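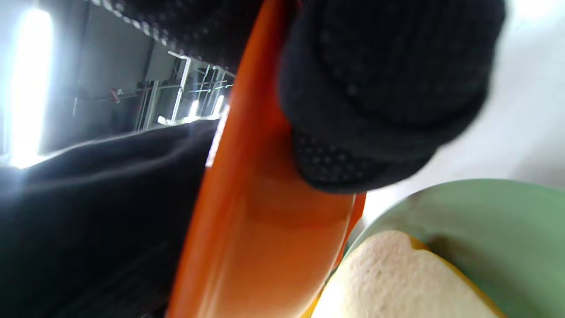
What do you do with a plastic plate once it starts to look tired? I keep mine going for years, and I only let one go when the surface gets so scratched that it won't wash clean anymore.

I've been thinking about plates a lot this month, which tells you what kind of November it has been at our house. It started when I opened the cupboard to the left of the stove and a stack of lids slid out onto my foot. I stood there saying a few things under my breath and decided I was finally going to empty the whole thing, wipe the shelves, and put back only what we eat from.

The colored plastic dishes were the first to come out, and I'm not even a little bit sorry to say they are my favorite things in the kitchen. There's the orange plate, so bright it looks good even with plain toast on it, and the pale green bowl that is supposed to be for soup and mostly gets used for bread. I know bread goes on a plate or in a basket. My grandmother would have had opinions! But a slice sits nicely in a bowl, the crumbs stay put, and I can carry it to the couch without leaving a trail behind me for the dog to follow.

We bought most of the colored ones when we were still living in Sumdale, in the apartment with the slanted kitchen floor. There was a little housewares shop called Hollis at the end of our street (it's a phone store now, I checked) and they had a bin of odd pieces by the register. I'd go in for dish soap and come home with a bowl. Nothing matched, and I liked that very much. The good white set came later, a wedding present, 16 pieces in a box with a satin ribbon, and I was so nervous about chipping them that they stayed on the top shelf and we went right on eating off orange and green.

So the big change after all this cleaning is that the plastic dishes have moved down to the shelf at elbow height, where I can reach them half asleep at 6 in the morning. The white set is still up top. I did think about switching to it for every day, and I even had it down on the counter for an afternoon, but supper came along and my hand went straight to the orange plate.

A few notes, if you have a cupboard like mine. I wash the bright ones by hand in warm water with a soft cloth, and I keep them away from the scratchy side of the sponge. Tomato sauce gets rinsed off right away. I learned that one from a yellow bowl we no longer talk about. For stains that have already settled in, I make a paste of baking soda and water, leave it on while I have my coffee, and rub it off with my fingers. And I don't put any of them in the microwave, even the ones that might be fine, as the markings on the bottom wore off long ago and I'd be guessing.

The lids are a different story. I matched up what I could on the kitchen floor, and the ones left over have gone into a paper bag in the hall. I keep walking past it. I'm fairly sure that the minute I drop that bag off I'll find the container that goes with the big square one, so it may sit there until Christmas. The shelf paper still needs doing too, and I've bought the kind with little lemons on it.

Comments (3)

I have a bowl just for bread too! My husband thinks it's odd, but he eats from it.

Does the baking soda work on turmeric? I've got a Prostico tub that has been yellow since last winter and I've about given up on it.

Reply from the author: It faded mine but didn't take it all the way out. A day on a sunny windowsill helped some more.

Recent posts

Lemon shelf paper, yes or no
The Kurkari tea towels, one year on
Soup for a 9 o'clock supper
What lives in my junk drawer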